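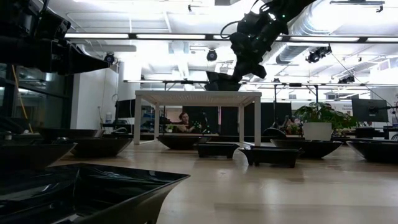
Black dishes are back, and I for one am thrilled! Zidano, the little tableware shop on the Titstead side of the canal, has started selling its all-black range this month after what felt like forever (I first put my name on the waiting list in July, and I am not a patient person). There are bowls, trays and a few pieces that could be either, depending on how hungry you are.

If you haven't seen the range before, the fun of it is that hardly anything matches. Some of the bowls are rounded with a wavy rim, others are squarish with slanted sides, and there are angular ones with corners that flare out as if somebody had folded them out of paper. The color is what pulls it all together - you can pile up the oddest mix of shapes and it still looks like a set.

Zidano took 1,000 pieces for the first delivery, and I'm told nearly half of the small square dishes were spoken for before the boxes were open. The trays are moving slower, which surprised me, as the long rectangular one with the raised corners would be my first pick. I've already measured my windowsill for it (herbs, probably, or keys and mail if the herbs go the way of the last ones).

The shop is also selling a low white shelf to go with them, a raised platform on thin legs with tiny holes all over the top. Put two bowls up there and leave the rest down on the table and you suddenly have a buffet! I tried it at home with an upturned baking rack and my own mismatched bowls, and it was not quite the same, but my sister was polite about it.

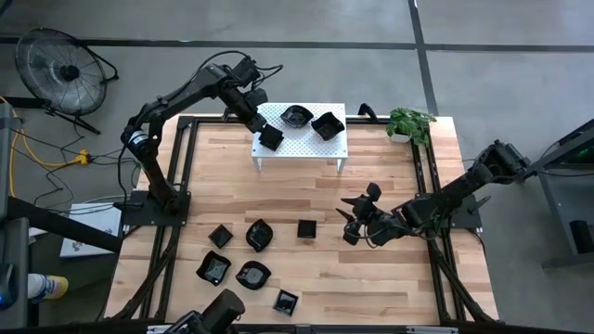 Milagros Taipe bought four of the wavy ones last week and says her only complaint is fingerprints, which show up on the black the minute anyone touches the rim. She keeps a dish towel over her shoulder when company comes and says the soup tastes the same either way.

A second delivery is expected before the holidays, mostly the small squares and the wide bowls, and Savchuk on Mill Street will be taking a share of it for anyone who doesn't want to cross the bridge. Until then Zidano opens at 10 every morning, with a limit of 2 trays per customer. I'll be the one by the door with a tape measure.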